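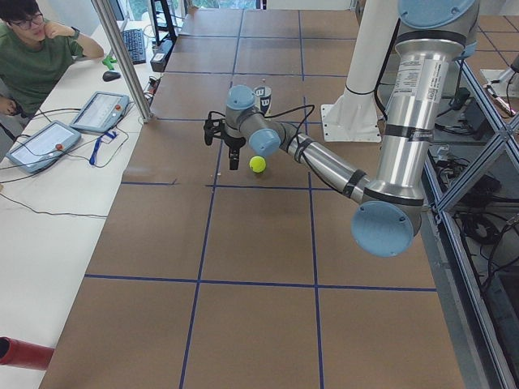 Lab visit notes, Jarurthorpe robotics open afternoon, April 2021

Typed up on the train back to Sestville, so excuse the state of it. Went for the teaching-by-demonstration part of the program and more or less ignored everything else. There was a talk on warehouse sorting in the main hall. Skipped it. Sorry.

Getting there: bus 13 from the station, get off at the stop after the bridge, not the one before it like the email says. Sign-in at the front desk, sticker badge, masks on the whole time, small groups. Mine was the second group and we started late. They had 133 people booked over the afternoon and you could tell the schedule had been written by someone hoping for fewer.

The lab is up one flight, long room, trees outside. Smaller than I had pictured from the website. The group calls the project Skirel. No idea if it stands for anything, I asked and got a shrug.

What they do there, short version: somebody shows the arm a task, over and over, and the recordings go into training a policy that then tries the task without anybody's hands on it. Two ways of showing it. One is by hand, you put the arm in free drive and push it through the motion yourself. Other one is remote, you sit off to the side with a controller and drive the gripper from there. Most of the people in my group had only ever seen the first kind, on factory arms, where you save a few waypoints and the arm plays them back exactly. The Skirel people want the whole path, plus the camera, plus when the gripper opened and shut.

The arm in use was a silver one with pale blue caps on the joints, two-finger gripper on the end. Tennis ball on the table, paper cup behind. Task of the day was ball to a named cell. The table is covered in cardboard and marked into big rectangles with dark blue tape, and the operator gets told which rectangle the ball starts in and which one it goes to. I liked the tape. Cheap, you can pull it up, and the next operator can put the ball back in the same cell without a ruler. Somebody asked why not print a proper mat. Answer was that they change the layout too often, and cardboard is kinder to the fingers when you come down too hard. And everybody comes down too hard.

Hand guiding first. They let four of us try. I was third. It is heavier than it looks when you move the elbow and lighter than it looks when you move the wrist, so you end up with the hand going where you want and the rest of the arm folding itself into a stupid shape behind it. The instructor had us go two hands, one on the forearm and one just above the gripper. Better. Still bad. My first try I got over the ball fine and then came in tilted, one finger touched before the other, ball rolled off across two cells. Second try I got it. Third try I got it and dropped it on the tape line, which counts as a miss.

Things we got told, in the order I scribbled them:

Come down straight. If you slide in sideways the policy learns to slide in sideways and it will hit the cup sooner or later.
Pause before closing. Half a second is enough. Don't pause longer, they had a batch where the operator always stopped to think over the ball and the trained arm stopped to think too, sometimes for good.
Keep your own arms out of the camera. This is the big problem with hand guiding. Your sleeves are in every recording and they are not there when the robot runs alone.
Bad tries get kept but flagged. Don't delete, don't restart halfway.
Start from a different pose each time. Nobody does this unless reminded.

That third one is why they have moved most of the work to remote. Nobody standing in the workspace, clean video.

So, remote. Operator sits in a chair at the side and holds a handheld controller, moves it, arm follows. There's a clutch button, you hold it down to be connected and let go to put your hand back somewhere comfortable, same as picking up a mouse and putting it down again. Took me a while. You lose the feel of it completely. With hand guiding you know when a finger touches the ball becuase you feel it in the arm. Remote, you're judging by eye, and depth is awful from the chair. I kept closing a little short of the ball. A woman in my group who plays a lot of video games got it on her first go and was unbearable on the stairs down.

Pendants stay on the desk within reach, red stop button on each. We got the safety talk before anyone touched anything and then got it again before the remote part. Speed was capped well down for visitors. Still jumped the first time it followed me.

Numbers, for those who wanted them. A decent operator gets 168 usable recordings in a day on this task. The first policy they were happy with was trained on 217, just one person's, and it worked nicely until another operator placed the ball. Everything that one person did out of habit was in there, always approaching from the same side for instance. Now they rotate operators every session and log who did what. I thought this was the most useful thing I heard all day and it came out as an aside while they were waiting on a restart.

We did see it run on its own. Five attempts, I think, could have been six. It picked up most of them. One it hovered over, went down, closed on air, went back up and did the entire transfer with nothing in the gripper, very smoothly, let go of nothing over the right cell. Big laugh. The explanation was that it has no recordings of somebody missing and going back, so it doesn't know that going back is a thing you can do. They're collecting those now, on purpose: operator misses, then recovers. Harder to fake than you'd think, apparently, people miss in a very obvious way when they're told to.

Q&A in the corridor, rushed, next group already on the stairs. What I caught:

Can you mix hand-guided and remote recordings in one set? They do, results mixed, wouldn't commit.
How long to train an operator? A morning to be ok, a couple weeks to be consistent. 
What about two arms at once? Working on it. Driving two at the same time is tiring, people get sloppy after half an hour, so short sessions.
Does the ball matter? Yes. They like it, easy to see, forgiving to grip, annoying when it rolls. Next up is soft stuff, cloth.
Would it work in a small shop like ours? Depends. If the part always turns up in the same place then no point, use waypoints. If it turns up any old how, maybe. But somebody has to sit there and do the recordings, and that is a real person's real week. I wrote that down and underlined it.

A guy from Furtună, the gripper supplier, had a table by the exit with finger sets you could handle. Nice enough, pushy. He had a leaflet with a price for a starter kit, I've left it in the tray in the office. Didn't sign up to anything.

Coffee was in the yard because of the rules, cold, windy, good cake.

Would I go again: yes, they're planning another one in November, longer slots, and they want visitors to record a full set each and then see a policy trained on it. Places go fast. If you do go, wear short sleeves or something tight at the wrist, baggy cuffs get in the way on the hand guiding. And eat first.

Still to do from my side: get the slides if they send them, ask about the logging sheet they use for flagging bad tries (one page, looked easy to copy), find out what the controller costs. Also I have somebody's pen. Black, clicky, says Skirel on it. Might be they were free.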